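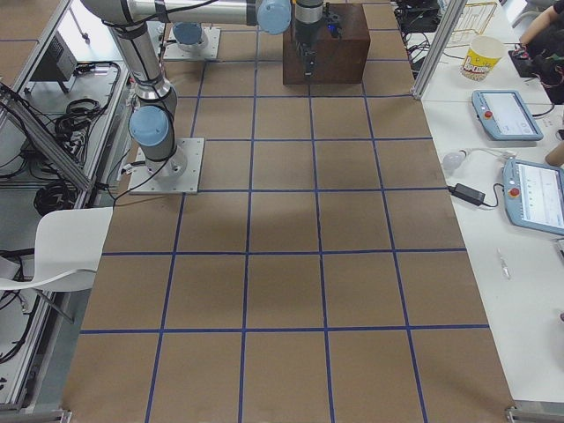
Junider Kennel Panel System

The Junider is a modular run panel for animal shelters, rescue groups, impound facilities and licensed breeders. Panels join with a drop pin, so a run can be made longer, split in two or moved to another room without cutting or welding. It replaces the older Vovar panel, and the two can be mixed in the same row with the adapter pin listed under Parts.

Who it is for

Most of our orders come from county shelters and from rescues that take in dogs after a seizure or a surrender. These places often need more runs on short notice and fewer a month later. Junider panels store flat against a wall and two people can put up a standard run without power tools.

We also sell to breeders. Buyers should know that panel size is only one part of meeting a license standard. Floor area per animal, flooring, drainage, shade and exercise time are set by federal rules and often by state rules as well. Check with your inspector before you order. We can send a floor plan with measurements for your file, but we do not certify any kennel as compliant.

Panel details

Frame: welded square steel tube, galvanized after welding
Infill: welded wire mesh, smooth on the dog side
Lower section: solid sheet, to stop nose contact between neighboring runs
Panel height: 6 feet
Panel widths: 4 feet and 6 feet
Gate: swings in or out, left or right hinge
Latch: two-step lift and slide, can be padlocked
Feet: adjustable, for floors that slope to a drain

The mesh is welded to the inside face of the tube, so there is no ledge for a dog to climb or chew. Cut ends are ground and coated. If you find a sharp edge on a new panel, do not use it. Call us and we will replace it.

Cleaning

Panels can be hosed, scrubbed and sprayed with the disinfectants commonly used in shelters. Rinse after using bleach solutions, as standing bleach will dull the galvanized finish. The solid lower sheet lifts out for cleaning behind it. Let it dry before it goes back in. For runs that have held a sick animal, take out the drop pins too and soak them. Dirt collects in the pin sleeves and a hose does not always reach it.

Intake and isolation kit

The isolation kit adds full-height solid sides and a clipboard holder on the gate. It was put together with Mercedes Ríos at the Flores shelter, who wanted to keep new arrivals out of sight of each other and have the feeding and medical notes stay with the run when a dog was moved. The clipboard holder is also sold alone. In cruelty and neglect cases the paperwork may be needed as evidence, and several customers use a numbered tag on the holder to match the animal's record.

The kit does not control airflow. Dogs with a contagious respiratory illness still need a separate room.

Prices

4-foot panel: $143
6-foot panel: $177
Drop pins, pack of 8: included with each run, extra packs on request
Adapter pins for Vovar panels: sold in pairs
Gate and isolation kit: priced by quote

Registered nonprofits and public agencies can buy on a purchase order. Prices have been in effect since January and do not include freight.

Delivery

Orders ship on a pallet from our Mallport warehouse. The driver will bring the pallet to the curb or dock only, so plan to have help on hand. Check the panels before you sign – bent frames need to be noted on the delivery slip.

If you are setting up temporary housing for a seizure, say so when you call. We keep a small stock of 4-foot panels back for this and can usually ship ahead of regular orders. Used panels in good shape are sometimes available too.

Warranty

Welds and frames are covered for 2 years from delivery. Latches and feet are wear parts and are not covered, but replacements are kept in stock. Chewed mesh is looked at case by case. Send photos.

Questions about layouts or purchase orders go to Mohcine Benmoussa in the Mallport office. Please have your room measurements ready, with the location of drains and doors.

Page updated 30 July 2019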